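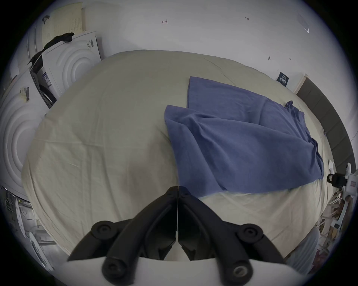 A cream fitted sheet, a blue towel and the gray headboard.

Beds, Towels and the Linen Closet at Brenbridge

By Farhad Tabrizi

April is when I start looking at our bedding with a hard eye. The heavy blankets come off, the windows get opened for an hour after breakfast, and suddenly every tired pillowcase and every towel that has lost its fluff is right there in the daylight. Those of you who have been staying with us at Brenbridge for a few years know that I can talk about sheets for longer than most people want to listen, so I will ask your patience, put the kettle on, and get going.

First, the fitted sheets. Last fall we moved over to pale ones for the guest rooms, and I will admit I argued against it for a good long while. I thought they would show every mark (they do) and that we would all be scrubbing from morning to night (we aren't, or not much more than before). What won me over was how the pale color looks beside the gray padded headboards, which can seem a bit stern with a dark sheet, but with that light wood along the top and a creamy sheet next to it, the whole bed softens. My wife walked in and said it looked like somewhere you could take a nap, and she is not a woman who naps.

We now have 44 of these sheets in rotation, all from the Hernex range, and they have been through the wash more times than I care to think about. A few tips for those of you who bought the same ones after the winter sale. Wash them once before they ever go near a bed. Take them out of the dryer while there is still a little bit of damp in them, and get them straight onto the mattress if you can, starting with the far corner at the head and then the opposite corner at the foot. Smooth from the middle outward with the flat of your hand. You'll still get creases, and that's fine! I used to iron the guest sheets every single week and I have forgiven myself for stopping.

Now to towels, and this is where most of your letters have been coming from. After the item in the last newsletter about folding, I had a whole stack of replies, several with diagrams. Brodie Whitelaw wrote in from Stistport to tell me that my fold was wrong, and that a bath towel should be done in thirds the long way, then in half, then in half again, with the folded edge facing out on the shelf. I tried it. I am sorry to report that it is better than mine. The stack stands up straighter and you can pull one out without dragging its neighbors along with it, and I have been doing it that way ever since, muttering a little.

The bed is still the best folding table in the house, if you ask me. Ours at home is always piled with clothes, but in a guest room, once the covers are off, you have all that flat space at a decent height. Drop the towel on the sheet, give it a shake, find the corners, and work from there. Terry has a way of bunching up on itself, so pull it flat before making the first fold or the lump will follow you all the way to the end.

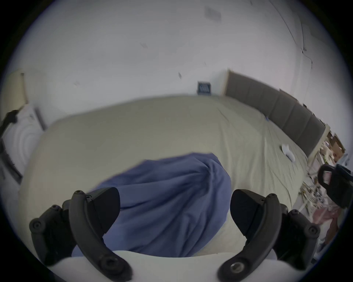 Blue on beige, in a heap on the bed.

Small things also have a habit of turning up on beds, and I would be grateful if everyone helping with the rooms could run a hand along the head end before the covers go back on. Socks, tissues, little bits of this and that all seem to drift up toward the headboard. Anything that looks as if it might be missed goes in the dish at the front desk. Brodie, when he was here over the winter, got a collar stud back that way, and he had already turned his suitcase inside out twice looking for it.

A word about color, too. We chose blue for the towels after trying green ones from Slanina that faded in stripes, like a deck chair. If you have blue towels of your own and pale sheets as well, please wash the two apart for the first several loads. I did not, and one of my own pillowcases is now a shade I can only call dishwater. It has been demoted to the drawer where I keep things for wrapping up china.

The linen closet itself has had a proper turning out. We lifted every last thing off the shelves, wiped them down with warm water and a drop of vinegar, and put it all back with the bath towels at waist height, the hand towels above and the spare blankets at the bottom. I found 155 washcloths. I have no idea how a house with our number of rooms came to own 155 washcloths, and if any of you would like a few for cleaning, or for the dog, do come by the side door in the mornings and I will happily hand you a bundle.

Old bath towels are going to the animal shelter again this spring. We have 40 set aside already and there is room in the car for plenty more, so look through your own cupboards and bring along anything clean, however thin or frayed. No pillows, please, and no feather comforters, as they can't take them.

Next time I hope to get to blankets, and to the question of whether wool should ever be stored in plastic, on which I have received two very firm letters saying opposite things. If you have a view, write it down and leave it at the desk for me. Diagrams are welcome.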